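We use cookies to remember your settings and to count visits. By staying on this site you accept this. Manage settings

Buy Furniture You Can Lift

By Ayman Akl
11th December

When my parents moved out of their house in October, the dining table stayed behind. The buyers got it for nothing. It was oak, it seated ten, and it had gone into the house before the back wall was finished. My father had paid good money for it and was proud of it for most of his life. In the end he left it there with a note about which oil to use.

I think we have the wrong idea about what good furniture is. People still knock on the side of a cabinet and say it's solid, as if weight were the same as quality. Stores know this. I went through the Prusero showroom last month and the salesman told me the weight of a sideboard before he told me the price. It was 90 kilos. I asked how it would get up a flight of stairs and he said delivery was included. That covers one trip up. I've moved 7 times as an adult, and most people I know have moved at least a few.

A heavy piece decides how you use a room. You put it where the delivery men set it down and then everything else has to fit around it. My sister has wanted her couch on the other wall for years. She can't shift it alone and she doesn't like asking, so she sits with the glare on the TV every afternoon. You also stop cleaning behind things. When my parents' table was finally pulled out from the wall a little so the floor could be measured, there was a jigsaw piece and a parking receipt under it.

The usual answer is that light furniture is cheap furniture and falls apart. Some of it does. I had a Fimeck bookcase that leaned after one winter. But plenty of light things last. My grandmother's kitchen chairs weigh next to nothing and have been sat on every day since before I was born. They have thin legs and good joints, and when one comes loose you glue it. A well-made light chair is harder to build than a heavy one, and I'd like to see the trade take more pride in that.

The price argument isn't as clear as it looks either. The movers quoted my parents $395 to take that one table across town, with no promise about the staircase at the other end. The new place has a table from a secondhand shop on Pello Street that came home in the back of a station wagon. My mother moves it to the window in the morning and back again for dinner.

I don't want anyone throwing out what they already own. If you have a big wardrobe and you like it where it is, keep it. But if you're shopping, try a simple check before you pay. Take hold of one end and lift. If you can't get it off the floor, think about who is going to help you with it in five years. A table should be a job for two at the most, one on each side, and it should go through a normal door without taking the door off.

Stores could help by printing the weight on the tag next to the width and height. I wrote to Horobets to suggest it and got a voucher back.

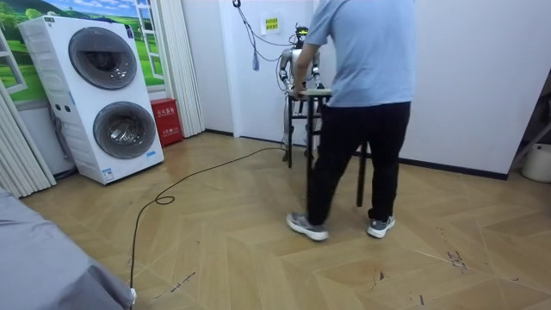 I used the voucher on a stool. It weighs less than my winter coat and I've had it in three rooms already.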